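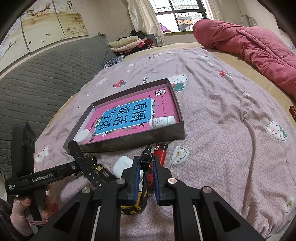 Reading time: 3 min

Kuvside 218 Pivot Retention Kit
For hand-held parallel-jaw grippers with two linkage arms and padded jaws
Replacement part and safety notice, revised 2024-06-11

The 218 kit replaces the pivot screws and washers supplied in the earlier Kuvside 106 service kit. Any gripper that was serviced with a 106 kit should be taken out of use until the new parts are fitted. The 106 kit is no longer sold.

What went wrong

The threadlocker on the 106 pivot screws did not cure fully. Under repeated opening and closing, the screws backed out of the linkage arms. The first sign was side play in one jaw. With further use the two jaws no longer closed parallel, and the pads met at the front edge only.

In May, Viltden reported a jaw that released on one side while holding a disposable lighter. The lighter was squeezed between the pad edge and the jaw housing, and its plastic body cracked. Fuel was released. There was no ignition and no injury. Inspection found one pivot screw backed out by two full turns and a second one finger-loose.

Items most affected

A loose pivot matters most with small, hard or narrow objects: lighters, keys, flashlights, earbud cases, bottle caps. These load the pad near its edge and make the jaw twist. Books and folded cloth spread the load and can hide the fault for a long time. A gripper that handles a workbook without trouble may still drop a key ring or crush a lighter.

Soft surfaces add a second problem. On a bedspread or quilt the jaw tips sink in as they approach the object, and the operator tends to close harder to compensate.
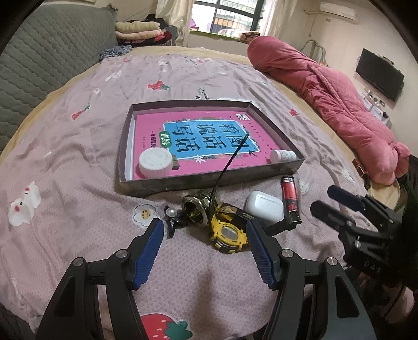 Can I tighten the old screws and keep working?
Tightening restores the fit for a short time only. The old threadlocker will not hold again, so the screws must be replaced with the ones in the 218 kit.

Kit contents

Pivot screws, pre-coated: 6
Flat washers: 6
Hex key: 1
Witness mark pen, white: 1
Instruction card: 1

Fitting

1. Disconnect power and remove any object from the jaws.
2. Support both linkage arms. Remove one screw at a time, so that the arms stay in line.
3. Clean the threads in the arm. Old compound left in the hole will prevent the new coating from curing.
4. Fit the new screw and washer. Tighten until seated, then check that the arm moves freely.
5. Draw a witness mark across each screw head and onto the arm.
6. Leave the gripper for 24 hours before use.

Inspection after fitting

Check the witness marks at the start of each shift and after every 500 open-close cycles. If a mark has moved, stop work and replace that screw. Do not reuse a screw that has been removed.

Remove lighters and pressurized containers from object sets until the first inspection has been passed. Keep the free hand clear of the jaws and linkage arms during closing.

Testing

Jaramillo tested the 218 screws on a bench fixture, with cycles run in blocks of 500. No witness mark moved in 774 blocks. The fixture loaded the pads at the edge. It did not reproduce drops or side impacts, and a gripper that has been dropped should be inspected before it is used again.

Ordering

Order code 218-P. One kit services one gripper. Customers who bought a 106 kit receive the replacement at no charge on return of the old screws, used or unused. Quote the lot number printed on the bag.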